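集会届出条例の改正案、採決見送りに　市民団体「声を寄せてくださった皆さんのおかげ」

2026年1月19日

市の中心部で開かれる集会やビラ配りに事前の届け出を義務づける条例改正案について、市議会は今会期中の採決を見送ることを決めました。昨年11月に案が示されてから、寒いなかを何度も足を運び、電話をかけ、手紙を書いてくださった方々にとっては、まずはほっと一息つける知らせとなりました。 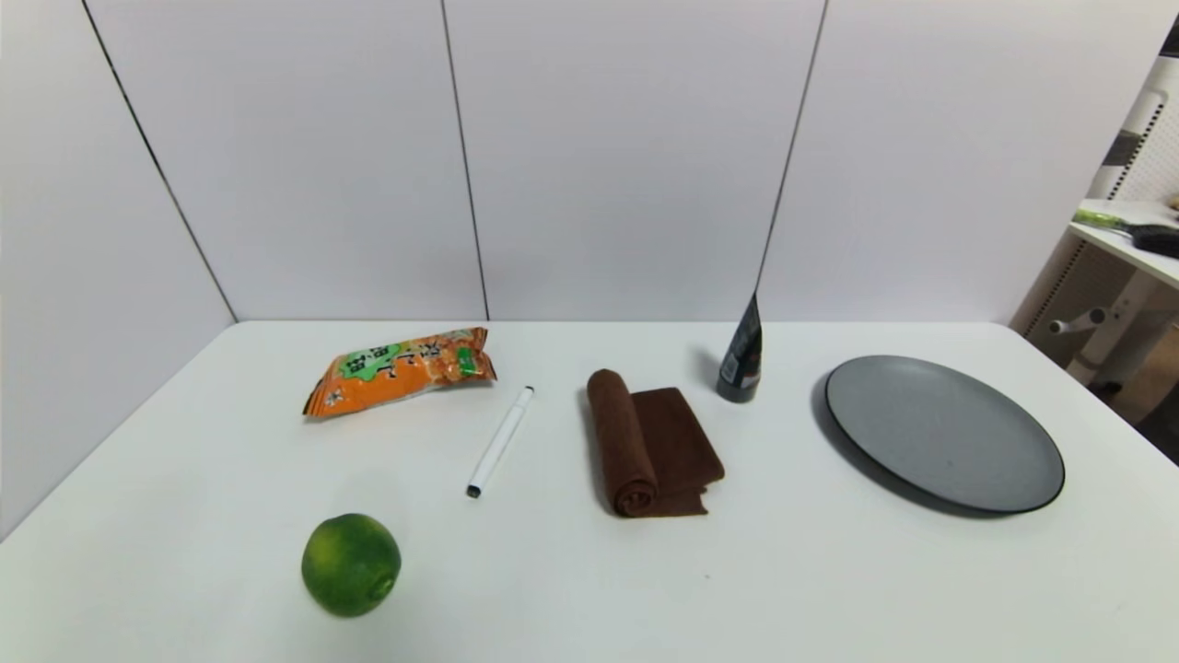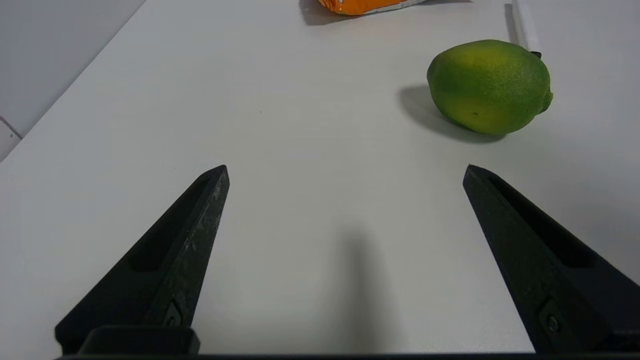

改正案は、公園や駅前広場など市が管理する場所で集会を開く場合に、主催者の氏名と住所、集会の目的、予想される参加人数をあらかじめ届け出るよう求めるものでした。市側は「通行の安全と、近隣で暮らす方の静けさを守るため」と説明していましたが、条文には「公共の場にふさわしくない内容」と判断された場合に使用を断ることができる、という一文が入っていました。何がふさわしくて何がふさわしくないのか、それを誰が決めるのか。条文をいくら読み返しても、そこのところははっきり書かれていなかったのです。

これに対し、言論と集会の自由を守る活動を続けてきた市民団体「ピリヒ」は、案の公表直後から撤回を求める署名を呼びかけてきました。集まった署名は3000筆。紙の署名用紙には、余白に「孫の代まで自由にものが言える町であってほしい」「若いころ、この広場で初めて人前で話しました」といった言葉が書き添えられたものも多く、事務所ではお茶を飲みながら、皆で一枚一枚読ませていただいたそうです。市の意見募集にも649件の意見が寄せられ、そのうち258件は、届け出制度そのものよりも「ふさわしくない内容」という文言への心配を述べたものでした。

ピリヒで法律相談を受け持つエメット・ティルマンさんは、見送りの知らせを受けて次のように話しています。「正直に申しますと、ここまで多くの方が動いてくださるとは思っていませんでした。署名をお願いに上がると、難しいことは分からないけれど、とおっしゃりながら、こちらが教えられるようなお話をしてくださる方が本当に多かったのです。ただ、案は取り下げられたわけではありません。次の会期にまた出てくる可能性は十分にありますから、どうかもう少しだけ、お付き合いいただければと思います」

ティルマンさんが特に気にかけているのは、小さな集まりへの影響です。大きな団体であれば書類を整える人手もありますが、ご近所の数人が思い立って広場に立つような場合、名前と住所を役所に出すというだけで足が止まってしまうことがあります。実際、団体の相談窓口には、介護施設の待遇について訴えたいけれど勤め先に知られるのが怖い、という方や、日本語で書類を書くのに自信がない、という方からの問い合わせが届いていたといいます。

先に開かれた反対集会には700人が参加し、隣町の読書サークル「ジェムロウ」や、学生の集まり「ドラマンロウ」も一緒に歩きました。ふだんはあまり接点のない顔ぶれでしたが、歩き終えてからも立ち話がなかなか終わらず、帰りのバスを一本見送ったという方もいらしたようです。ドラマンロウの学生たちは、これをきっかけに条例の読み方を学ぶ勉強会を始めるそうで、年齢を問わずどなたでも参加できるとのことでした。

一方で、議員のなかには改正の必要性を訴える声も根強くあります。夜遅くまで拡声器を使う集会への苦情は以前から寄せられており、小さなお子さんのいるご家庭や、夜勤明けで昼間に休まれる方の困りごとも、もちろん軽く見てよいものではありません。ピリヒもその点は認めており、音量や時間帯についての取り決めであれば、現在の条例の運用を見直すことで対応できるはずだとして、議会に話し合いの場を設けるよう申し入れています。

議会事務局によりますと、改正案は継続審査の扱いとなり、担当の委員会で文言の整理が進められる見通しです。修正案が出される時期はまだ決まっていません。

ピリヒは今後も署名の受け付けを続けるほか、浦野の集会所で報告会を開く予定です。参加は無料で申し込みもいりません。条文の写しも用意し、初めての方にも分かるように最初からゆっくりご説明するそうですから、気になっていたけれど今さら聞きにくくて、という方も、どうぞお気軽にお立ち寄りください。日時が決まりましたら、このページでもお知らせいたします。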